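4.2 House rules for the instrument bench

I should own up to a bias before we get into the rules themselves: I like short rule books. When we began the Vemora study our handling code ran to 50 clauses, and I don't think any of us could have recited more than a handful. The version we work to now fits on two sides of paper (still too long, if you ask me!) and most of it is about the table.

Rule 1 says that sharps and gripping tools have a home, and that home is the steel tray. Instruments in the tray should point the same way, so that an approach from the handle end is always possible. Anything outside the tray counts as "in work" and has to lie on the pad.

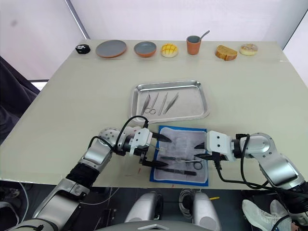

Figure 3. Bench during a trial under Rule 1, with four instruments in the tray and two on the blue-edged pad.

Rule 2 covers the back row. We keep crockery and bakery items along the far edge as standing distractors, and neither arm may cross into that row during an instrument task. Reviewers of the Rebane protocol asked if food belonged anywhere near this kind of work, and it's a fair question. Ours is a handling study, nothing on the bench goes near a patient, and I'd much sooner find out here that a policy gets muddled between a spoon and a pair of tweezers.

Rule 3 is the one people grumble about. A thin or pointed item held in a gripper must stay low over the pad, and the other arm holds its position until the item has been put down.

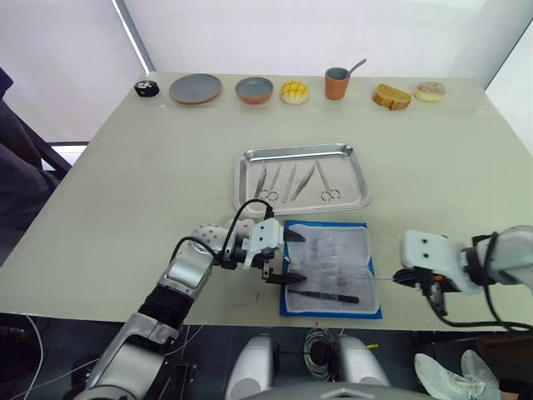
We wrote that one after reading back through the Lotovia log, all 3853 entries of it, where the trouble nearly always started with both arms moving at once. I'd happily relax it for blunt tools, but then you need a list of what counts as blunt, and there goes the short rule book.

Rule 4 deals with soft goods. Both arms may work together on these, one at each end, provided the tray stays clear behind them. 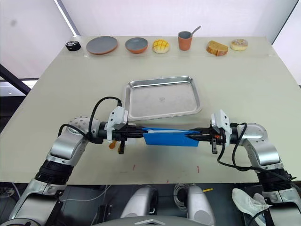 Figure 4. Two-arm hold on a folded blue item, in front of the tray (Rule 4).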